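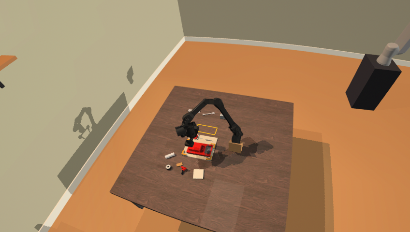 Slide 4: the practice table in simulation, arm over the tray.

Right, so I'll leave this one up for a while, as most of what I want to say hangs on it. Give people a moment to look. Mention that it's all simulated, and that we do our first round of teaching in here before anyone goes near the real arm.

The person teaching sits with a hand controller and drives the gripper by remote control. The job is to get the red part off the tray and into the yellow outline. It sounds like nothing at all! Then you try it, and you find out how much your own fingers have been doing for you all these years. My first go took 6 minutes and I was rather proud of it.

(Pause here if anyone laughs.)

The small bits lying about on the table matter too. We shuffle them between runs so that the robot learns to get on with the job whatever happens to be nearby. Selma Gashi set up the shuffling, and she should get the credit, so do please say her name out loud this time.

Numbers, slowly. We recorded 1,035 runs by remote control between February and the end of summer. We kept 700. The rest had long dithering stretches in them, mostly mine, and the robot will copy a dither just as faithfully as a good clean reach.

Then the bit about teaching by hand. At Skanden we switch the real arm to its soft mode, take hold of it near the wrist and simply walk it through the job. New people love this, and quite right, it feels like helping a child hold a pencil. It's slower to set up, though, and your arm aches by lunchtime. Asif Janjua still prefers it for anything that needs a gentle push at the end, and he may want to come in here, so look over at him.

If time is short, skip the Prellus comparison and go straight to the video.

Question that always comes up: do you need to be good with computers to teach it? No. Our steadiest teacher came from the packing line and had never held a game controller in her life.

Next slide.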